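I met the woman who writes the handling rules at Flidance in November, in the kitchen of their Brernville office, and she'd started talking before I even got my coat off. I'd asked her over email what a "good practice" document for household robots looks like. She brought a printed copy (78 pages!) and dropped it on the table with a thud.

"Most people want me to talk about the emergency stop," she told me. "Sure, fine, there's a page on that. I'd much rather talk about cups."

So we talked about cups. Her rule 17 covers picking up anything light and open at the top, and it's had more rewrites than any other. The fingers go on either side, low down, and the arm slows before they close. "People rush that last little bit," she said. "I did too, when I was setting speeds. Then you look at the wrist camera and everything's a smear, and you can't tell a good grip from a lucky one."
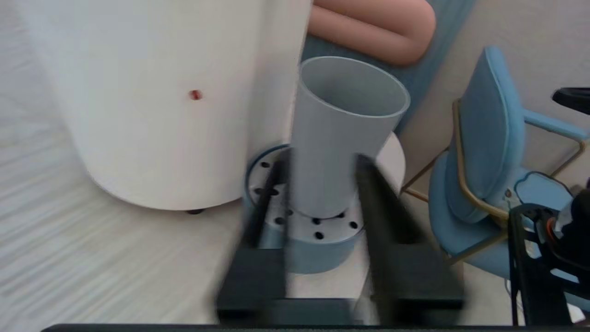 I wondered if a rule like that could ever hold up in a real living room, with chairs and cables all over the place. She laughed at me a little. "That's why we don't let anybody test on a bare table anymore. Furniture stays where it is. If a cable is on the floor, you write it down, and you decide before the run who's going to move it."

The writing down is a big deal to her. Every attempt gets logged, including the ugly ones, and the Flastard project alone had 1210 entries when I visited. After 3 failed grips in a row the operator has to stop and call someone over, even if they're sure they know what's wrong. "Especially then," she said.

I asked what she'd cut if she could. She flipped to the appendix on approved wording for labels and made a face. "All of this. I wrote it, and I still have to look it up."

The next version is due in the spring, and she's already got pencil notes all over rule 17.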